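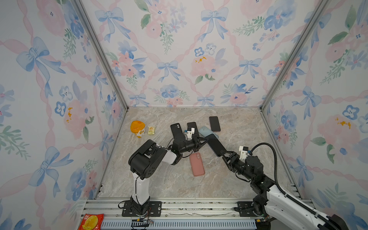

Karla Cárdenas: Please don't put chargers in with the phones this time, last January I spent a whole evening matching cables and half of them fit nothing. Also wipe the things first. Other than that, count me in!

Fair point Karla, noted. Chargers go in the Girard box, phones get their own. So – page for the old phone sort-out, quick one, typing this before the 6 o'clock pickup. Everybody who dropped off, thank you. Goal is the same as last year, get the dead ones to recycling and the ok ones cleaned up for Annick's reading group, who use them for audiobooks.

Phones out in a bunch in the middle, bows and peonies on the paper all the way round. I like the bows. Brendan says it's like his aunt's bathroom. He can say what he wants, it's staying up.

Next one, the stone-pattern top, gray with the pinkish patches. Jar with the mango character on the label, little stick arms. Orangey-yellow lid. Best label of the year and I'll fight for it.

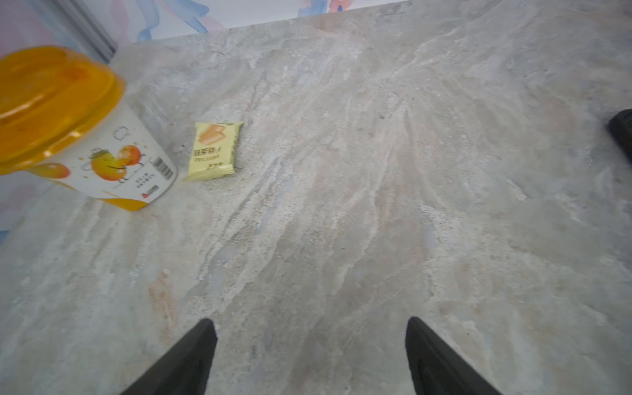
I want small jars generally, if you have any. SIM trays, pins, those tiny screws that roll off. Old plan was one big tub from Etholm and you couldn't find anyhting in it. Three small ones beat one tub. Lids that close please – Valdir knows why.

What else. Tape a note on the back of anything that won't hold a charge. Masking tape, not the shiny kind, it leaves gunk. Passcodes off before you hand it over, we had to send six back last time and one guy had moved.

Last one is a dark phone standing up, screen off. Shiny enough to pick up reflections, paper with drawings on it and all.
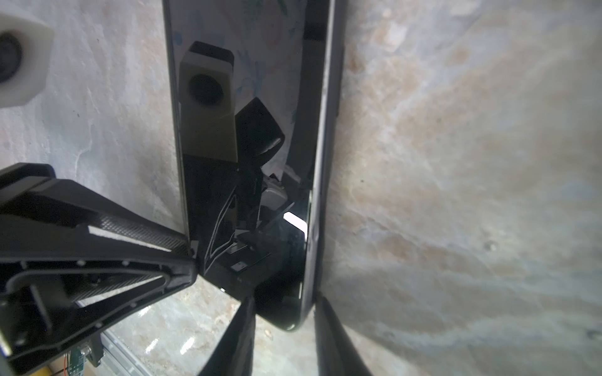
For cleaning, dry cloth first, then the barely damp one. No spray straight on the glass. Tyson has a pack of 500 wipes he wants rid of, ask him. Cracked ones go seperate, in the lined tray, and mind your fingers.

Roughly 70 promised so far counting the Clovow office lot. Still short on cases. More pics when Annick sends hers.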